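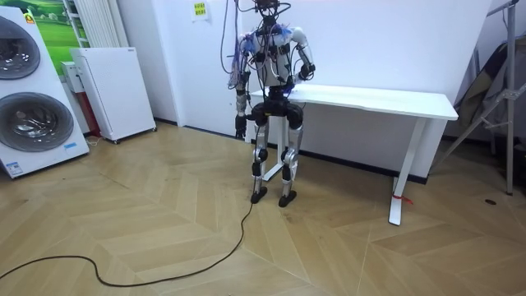 Do we need to pick one controller before August? We can leave it until the two hand trials are finished, and Lise would like the extra weeks.

Projects > Donthorpe > Meeting notes

Filed under: Arms and hands

Minutes, 12 May 2018
Present: Maëlle Campbell (chair), Hjørdis Solberg, Colton Vachon, Lise Robichaud (notes)
Apologies: Ravinder Lemieux

1. Controllers. Colton ran the same reach 100 times on the Istov and the Bakke. The Istov missed 28, the Bakke only four, and everyone was delighted (Hjørdis asked to see the log twice!). The Bakke is slower to start up but much smoother at the elbow.

2. Hands. The Girport grips soft things beautifully and still drops mugs. Hjørdis wants to try it with thicker finger pads, which sounds great fun. Agreed.

3. Cameras. Held over for Ravinder.

4. Money. 700 left for spares. Maëlle to ask for a price on a second wrist.

Actions: Colton to repeat the Bakke run with a load in the hand. Hjørdis to fit the pads. Lise to book the room.

Recent items
Finger pads: first try
Bakke start-up settings
Cable list, left arm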